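Good Practice for Shared Tabletop Recording
Final project report, Cempaka Tambunan and Wojciech Sowa

When we began our project we had plenty of enthusiasm and no written rules at all, so a good part of our summer went into agreeing on some!
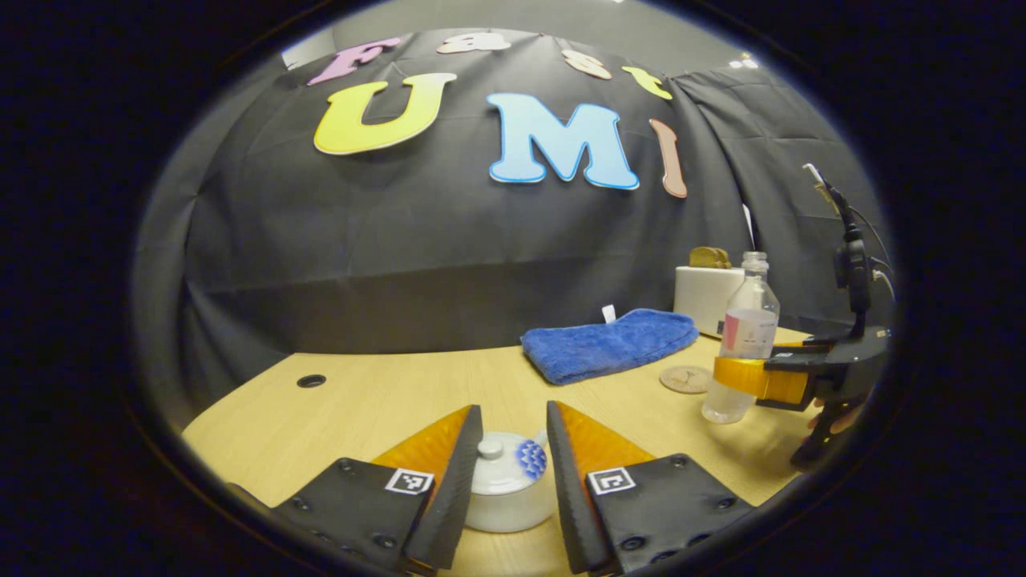
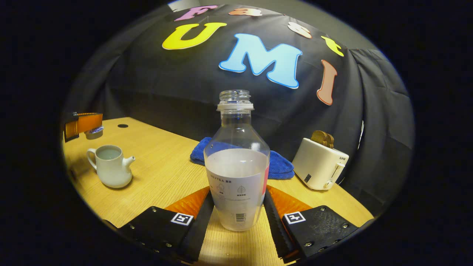 Table setup with hand-held grippers. Photos: C. Tambunan

Our first rule is that both square markers must be in view before anyone reaches for an object. The second — Wojciech's favorite — is that open bottles stay well away from the toaster. We also set a limit of 14 takes per person before a break, which our kind advisor, Rainer Ackermann, asked us to keep in the August draft.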